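### 4.2 Swapping the wrist camera view between grippers

I'll admit I went into this part expecting the Ortner gripper to win easily. It's the one Zinhle Botha and I had been using since November, and we'd got pretty comfortable with it. We ran the same pick task in simulation with both grippers – 247 episodes on the Ortner, 297 on the Dralent – and left the controller alone the whole way through. Danilo Tolentino set up the renderer, and we kept the flat shading so the colours stayed easy to separate.

What caught me off guard was how much the close-up view mattered. Figure 3 gives a fair sense of it: a big tan surface takes up most of the middle, with bright orange along its right side, and there isn't a lot of background left for the policy to work with. We dropped 22 episodes where the simulator crashed before the first grasp. 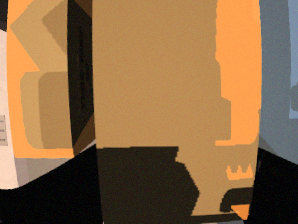
**Figure 3.** Simulated close-up view, flat-shaded.

So did we retune the controller for each gripper? We kept one set of gains for both, and the only things we changed were the finger geometry and the camera offset.

Garnet Friesen has since asked for a run with the camera mounted farther back – we pick that up in Section 4.3.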